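Cahier d'atelier, conservation des emballages et contenants
Par Baltazar Tapia
Février
Temps de lecture : 2 minutes

Lundi. Reprise de l'essai de décollage des étiquettes sur les contenants du fonds Juteo. Le lot 914 est sorti de réserve à 10 h et enregistré sur la fiche de mouvement. L'objet de la séance est de comparer la colle aqueuse Sekov et la colle d'origine, sur papier couché, après séjour en chambre humide.

Protocole inchangé par rapport à la séance précédente. Les éprouvettes de papier sont posées face imprimée vers le haut sur buvard, sous film, puis reprises à la spatule fine. Le relevé se fait à la main, la balance du poste 2 étant toujours en étalonnage.

Observations. La colle Sekov cède de façon régulière, avec un léger retrait du papier en bordure. La colle d'origine résiste davantage : il a fallu presque trois heures avant que le premier coin se soulève, et la couche d'impression a souffert sur deux éprouvettes. Les encres vertes paraissent plus stables que les rouges. À confirmer sur un lot dont la provenance est mieux documentée, celle du 914 reposant sur une simple mention au crayon dans l'inventaire Duda.

Le buvard fourni par Trikcombe peluche. Les fibres restent prises dans l'adhésif ramolli et faussent la lecture sous loupe. Il est demandé aux collègues de ne plus l'employer pour les essais comparatifs et de revenir à l'ancienne référence, dont il subsiste une ramette dans l'armoire du couloir.

Question annexe, soulevée en réunion : faut-il conserver les contenants avec leur reste de produit ? La consigne en vigueur prévoit la vidange, le rinçage à l'eau déminéralisée et le séchage bouchon ôté. Je propose d'y ajouter un constat écrit avant toute vidange, le niveau et l'aspect du résidu étant perdus ensuite.

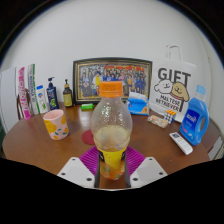 Bouteille transparente à bouchon orange, étiquette jaune, reste de liquide orange au fond.

Pour les contenants souples, la question de l'étiquette se pose autrement, le support se déformant sous la spatule. Aucun essai n'est programmé à ce stade.

À faire : recopier les relevés au propre, commander du film, demander à Duda l'original de l'inventaire. Les éprouvettes restent sous presse, étagère 3. Ne pas déplacer.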